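NOTA DE PRENSA

Torres vuelve a abrir su antiguo lavadero como sala de lectura y archivo vecinal

La asociación cultural Nusell entregará las llaves a los vecinos en agosto, con un fondo inicial de 1158 libros y documentos donados casa por casa

Torres, agosto.- Quienes hayan pasado por la calle de la Fuente en las últimas semanas habrán visto las puertas verdes del lavadero abiertas de par en par, cosa que no ocurría desde que se cerró el caño grande, y más de uno se habrá asomado a preguntar. La asociación cultural Nusell tiene el gusto -- y también un poco los nervios -- de anunciar que el edificio abrirá este mes como sala de lectura y archivo vecinal, con entrada libre y sin necesidad de carné.

El proyecto empezó de una manera bastante modesta, con unas cajas de fotografías y cartillas escolares que una familia de la plaza no quería tirar y que tampoco le cabían en el piso nuevo. Aquellas cajas fueron a parar al almacén de Nusell, detrás llegaron otras, y un invierno después ya no se podía entrar en el almacén sin mover antes media estantería. El ayuntamiento cedió el uso del lavadero y la asociación se puso a buscar el dinero que hacía falta para el tejado, que era lo más urgente, y para la instalación eléctrica, que sencillamente no existía.

"Yo venía de niño a Torres los veranos, a casa de mi tía, y recuerdo el ruido del agua antes que ninguna otra cosa", cuenta Henrique Quintela, presidente de Nusell. "Me haría mucha ilusión que los chavales de ahora recordasen el sitio por haber leído en él su primer tebeo, o por haber encontrado a su bisabuela en una foto de la vendimia. Las pilas siguen donde estaban. Hemos puesto los bancos de lectura alrededor y la verdad es que se está muy fresquito, incluso a las cuatro de la tarde."

El fondo inicial suma 1158 piezas entre novelas, libros de texto, programas de fiestas, recetarios manuscritos, cartas y álbumes familiares. De ellas, más de 200 son fotografías anteriores a la traída de aguas, muchas todavía sin identificar, y por eso una de las primeras actividades será una merienda abierta en la que se irán pasando copias de mano en mano para que los mayores del pueblo pongan nombre a las caras. Los originales se guardan en carpetas de conservación y podrán consultarse pidiéndolo en el mostrador.

La catalogación ha corrido a cargo de Emilian Lazăr, archivero, que llegó a Torres para un encargo de tres semanas y lleva ya casi un año entre cajas. "La gente traía las cosas envueltas en papel de periódico, y el periódico también acababa en el archivo", explica. "Hay un cuaderno de cuentas de la antigua panadería donde se apuntaba quién debía pan y, al lado, qué tiempo había hecho. Es una maravilla. Lo hemos transcrito entero y estará en la vitrina de la entrada."

La sala dispone de 30 plazas de lectura, un rincón infantil con alfombra y cojines cosidos por el taller de costura, y una mesa larga para trabajar en grupo. El mobiliario procede en buena parte de la biblioteca de Jarnetbridge, localidad hermanada con Torres, que renovaba el suyo y tuvo el detalle de ofrecerlo. Las estanterías las ha montado la carpintería Ameck, de la comarca, que además ha restaurado las puertas conservando los herrajes viejos.

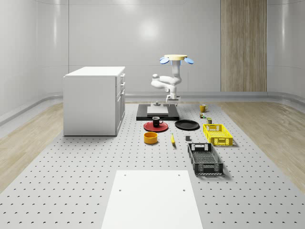
En cuanto a los horarios, la sala abrirá por las tardes, de cinco a nueve, y los martes también por la mañana para quien baje al mercado. Habrá préstamo de novelas y libros infantiles por un plazo de un mes, prorrogable de palabra. Los documentos del archivo no se prestan, aunque se harán copias a las familias que las pidan.

Nusell ha editado asimismo un cuadernillo con la historia del lavadero, del que se han impreso 500 ejemplares y que se repartirá gratis hasta que se acabe. Incluye un plano antiguo del barrio, la letra de dos coplas que cantaban las lavanderas y una receta de rosquillas que ha dado lugar a alguna discusión, pues hay por lo menos tres casas que la reclaman como propia.

La inauguración será a las siete de la tarde, con lectura de cartas, chocolate y la actuación de la rondalla. Quienes deseen donar libros o papeles pueden llevarlos ese mismo día o dejar aviso en la sede de la asociación, y si pesan mucho se pasa a recogerlos.

Contacto para medios: Asociación cultural Nusell, Torres. Preguntar por Henrique Quintela, preferiblemente por las tardes.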